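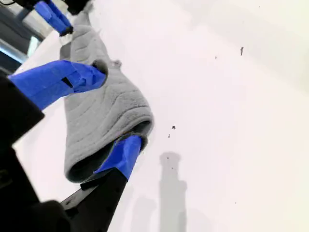
Notes from the frozen fruit plant open day, typed up on the train home so forgive the spelling. April 2025.

Got there late. Parking is across the road from the plant, in a gravel lot with no sign, and I drove past it twice. Missed the welcome talk and most of the coffee. Someone handed me a hairnet, a paper coat and a sticker with a number on it and I got tacked onto the second group, which was already moving.

The plant is Drillis. They freeze fruit for other people, mostly. Smoothie packs, pie filling, the little cups of mango you see at gas stations. Their own label is called Poka and I've only ever seen it in two stores near me, but it's the one I buy, which is why I signed up. I go through a lot of frozen berries. Breakfast, and then again at four when I want a cookie.

Our guide was Ilona Jakab. Fast talker, good one. She runs the sorting side and has been there since it was one line and a leased freezer. Walked backward the whole tour and never hit anything.

First stop, receiving. Fruit comes in on flat trays from the farms, gets weighed, gets a temperature check, gets a slip. If the middle of the tray is too warm the whole pallet goes to puree. Not thrown out, just puree. I asked if that's bad fruit and she said no, it's soft fruit, different thing, and softer usualy means sweeter. So the puree tubs I've been snubbing are maybe the better buy. Noted.

Only strawberries moving when we were there. August is the crazy month, she said, with blueberries and peaches on top of each other and three shifts. In April it's one shift and a lot of cleaning. Kind of wish I'd gone in August but they don't do tours then, for obvious reasons.

Washing next. Loud. Long trough, cold water, air bubbling up from the bottom so the berries roll around and knock the sand off. Then a second rinse with sprays. Then a shaker table with slots in it. I could have watched the shaker table for an hour. Leaves go one way, berries go another, stems hang on for a while and then give up.

Hulling is by machine for the ones going to puree and by hand for the whole ones. The hand line was 12 feet from the window and they are so quick. Little curved spoon knife, one twist. I tried this at home once with a straw after seeing it somewhere and got juice on the ceiling.

Sorting is Ilona's part so we stayed a while. Belt goes under lights, odd sizes get pulled, anything green at the shoulder gets pulled. Pulled doesn't mean wasted, it goes back down to puree again. Everything goes to puree eventually. A kid in our group asked if people can go to puree. Best laugh of the day.

Then the freezer tunnel. You don't go in, you look through a little double window and it fogs, you wipe, it fogs. Berries go in loose on a mesh belt with cold air blowing up hard enough that they sort of hover and dance. That's what keeps them separate. A home freezer is slow so the berries sit in their own juice and weld together into a brick, and the slow freezing makes bigger ice crystals, which is what turns them to mush when they thaw.

What to do at home, according to Ilona, and I wrote this bit down properly:

- dry the fruit really well after washing, way drier than you think
- metal tray, one layer, not touching
- freeze the tray first, empty, then put the fruit on
- bag it once it's hard, push the air out
- don't open the bag to check on it

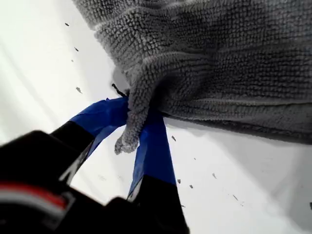 I've been skipping the second one for years. I crowd the tray. Everybody crowds the tray. Also I never would have thought of chilling the tray first, going to try it this weekend with blackberries if they're still on sale.

Packing room. Poka bags on one side, plain white bags for store brands on the other. Yes it is the same fruit. She didn't even blink, somebody asks on every tour. Difference is the sort: Poka gets whole even berries and the plain bags can have halves and small ones. For a smoothie who cares. For the top of a cake, ok, pay the extra.

Some numbers off the wall board by the packing room door, copied fast:

- 2,710 bags packed so far that morning
- 672 trays recieved
- 200 trays to puree

I'd have guessed less puree than that. There was a fourth line on the board but a forklift was parked in front of it.

Then tasting, which is why half the people came, let's be real. Tent out back, folding tables, and four blenders going so nobody could hear the person explaining. Smoothie company called Ojeda was sharing the tent, they buy from Drillis. My notes, in order of eating:

**Strawberry, banana, oat milk.** Fine. Tasted like every one I've ever had. Very cold.

**Strawberry, cooked beet, orange.** Didn't want to like it. Had two cups. The beet is hardly there, just makes it thicker and a bit earthy at the end. Color is unreal.

**Peach puree, plain yogurt, ginger.** Best one. No ice and no banana, just puree straight from frozen, so it's thick like soft serve. Fresh ginger, not powder. They used way more than I'd dare.

**Green one.** Spinach, pineapple, something else, mint? Too sweet. Needed lime. Woman next to me loved it and took the rest of mine.

**Sukeo.** New thing, a bar, frozen puree pressed with seeds and dipped in dark chocolate. Not in stores yet. Chocolate's too thick so it shatters and falls down your coat, but the inside is really good, tart. If they thin the chocolate out I'd buy a box. Told the guy that. He wrote it on his hand.

Asked the Ojeda people about separation, because mine always split in the fridge overnight, water at the bottom and foam on top. Two answers. One, blend the liquid and the soft stuff first and put the frozen fruit in last, less air gets whipped in. Two, a spoon of oats, let it sit in the liquid five minutes before blending. Chia works too but she thinks it gets gluey by morning and I agree.

And sugar, since someone always brings it up. Nothing added in the plain fruit. Some of the mixed packs for other brands do have juice concentrate in them and it's on the back of the bag, so read the back of the bag. I checked mine when I got in the car (had an empty one on the floor, don't judge). Strawberries. That's the whole list.

Shop on the way out. Cash or card, bring a cooler, I did not bring a cooler. Bought the 900 gram strawberries, a tub of peach puree and a bag of halves for cheap, and wrapped it all in my coat. Halves were soft at the corners by the time I got to the station. Used them tonight:

Peach puree, big scoop
Halves, a handful
Plain yogurt, same again
Ginger, thumb size, grated
Splash of milk only if the blender complains

Ginger a little strong. I'd still do it the same way.

Practical stuff if you go: wear closed shoes, they turned away a man in sandals. Warm socks too, floor is cold the whole way round. Rings and watches come off at the door and there's a bin for them, so leave them home. The tour is stairs in two places, and there's an elevator but you have to ask before you start, not halfway. Tour was free, tasting was free. Eat something first or you'll do what I did and have five smoothies on an empty stomach and then sit on a train.

Next one's in the fall, no date up yet. There's a sheet by the shop register to leave your email. I put mine down, but my handwriting was pretty bad by then, hands were frozen, so I'll probably call them too.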